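Notebook, trial of the Bundell gripper kit. We have it on loan from Dorkden for 40 days, and after that we must say if we buy three of them for the teaching cell or send it back. These are my notes from the first bench session.
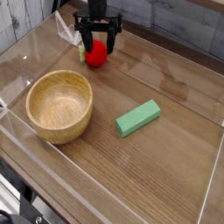
Travau, January

Mounting went well with the printed guide. The only trouble was the cable clip, which I had to turn before the cover would close. Colleagues, please use the short screws. The long ones touch the board.

Firmware in the box was old. I updated to build 203 and made the zero position again.

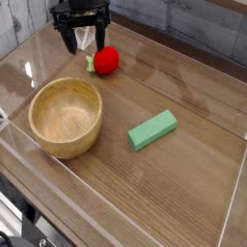 The approach height is the setting I worked on most. The kit asks for one value for all objects, and for soft things this is too simple. With the fingers wide open, the right one reaches lower in the view and is already at or just above the top of the red plush, while the left tip is still well above the wood. I want to set the offset for each object, and the menu has no place for it. I will ask Dorkden.

Default opening speed is 17 in their units. I left it there. 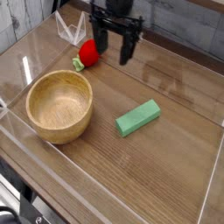 Stankevičius sells a similar kit with softer pads, and their price list came this morning. It is cheaper, but spare fingers are extra. For our comparison I would keep the same layout, with the round bowl near the left wall and the green block lying diagonal to the right of it, so both kits get an equal task. The pads must be judged on fuzzy material first.

Still open: the license for the second computer, and the warranty text, which I find not clear on worn fingers. 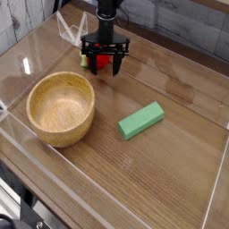 If the answer on worn fingers is no, the yearly cost changes and I must redo the table. Next session I start from the saved profile "bench 3". Please do not overwrite it.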